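Ticket 548 – Blackwood Tack & Rider Wear web shop
Subject: Turnout rug sizes wrong at checkout, category filter dropping items
Status: Closed (see last entry)
Priority: High
Site: Priltetti storefront, stock feed from Muron

Opened 8:40 am

Customer orders a 6'3" medium weight turnout, cart shows 6'3", confirmation email says 5'9". Had three of these overnight, all turnouts, no stable rugs. Headcollars fine. Lead ropes fine. Also the Lunging category is showing 9 items and should be showing 20. Bought in the new cavessons last month and they're nowhere.

Need this fixed before the November rug offer goes live, the banner is already up.

8:55 am
Cleared the storefront cache. No change. Tried Chrome and Firefox, same. Tried on phone, same.

9:20 am
Placed a test order, Skustport turnout, navy, 6'3". Cart right, payment page right, email wrong. So it goes bad after payment. Refunded the test.

9:35 am
Pulled the Muron export. 269 rug lines. Size column has inches marks in it (6'3") and some rows have the curly kind and some have the straight kind. Suspect. Somebody pasted from the supplier's Word list again, can't tell when.

10:10 am
Replaced all curly quotes with straight in the export, re-uploaded. Turnout page went blank. Rolled back. Page is back, still wrong sizes in email.

10:30 am
Asked for an example of the upload check, the bit where the image uploader is meant to keep the order of files in the same product. Order is kept.
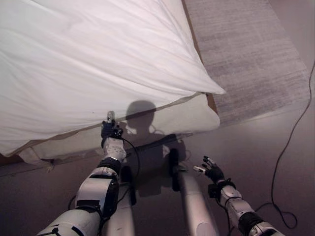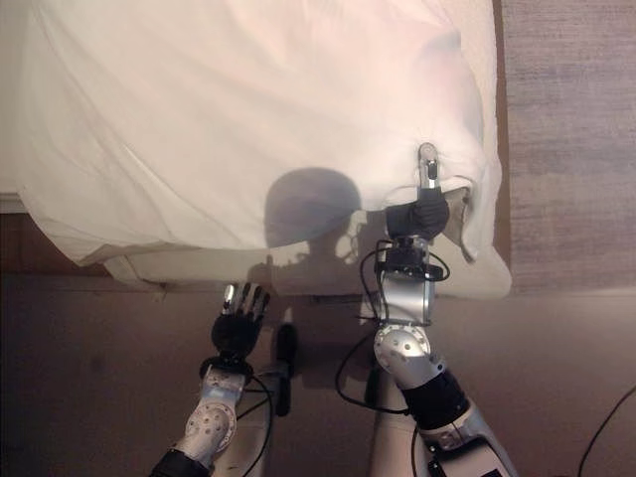
White bedding over the side of a bed in both

So not the images. Uploader is fine, leave it alone. Test product set to hidden.

10:50 am
Back to sizes. Email template is reading the size by row number and not by SKU. When the discontinued fly rugs got taken out of the sheet every row under them moved up. Turnouts are under fly rugs. Stable rugs are above. That explains why only turnouts.

11:15 am
Changed template to look up by SKU. Second test order, same rug, same size. Email says 6'3". Did two more, a 5'6" and a 6'9" with neck cover. Both right. Refunded all.

11:40 am
Lunging category. The missing ones all have category typed as "Lungeing" in Muron, storefront filter only knows "Lunging". Corrected the spelling in the feed, resynced. Still 9.

11:50 am
Resync hadnt finished. Now 20. Cavessons showing, side reins showing, the long web lines have no picture but they didn't have one before either – separate ticket.

12:25 pm
Customer service has the three order numbers. One had already been packed as a 5'9", pulled off the shelf and repacked. Other two not picked yet, sizes corrected by hand on the picking slip.

1:05 pm
Still to do, not part of this ticket:
- curly quotes in the Muron sheet, find out why the page blanks when they're replaced
- rug size guide link on the turnout page goes to the boots guide
- ask supplier to send the list as csv, not Word

2:30 pm
Live order came in, turnout, 6'0", email correct. Checked stable rugs agian just in case, also correct. Banner can stay up.

Closing. Reopen under the same number if a wrong size turns up, and put the SKU in the first line please, not just "navy rug".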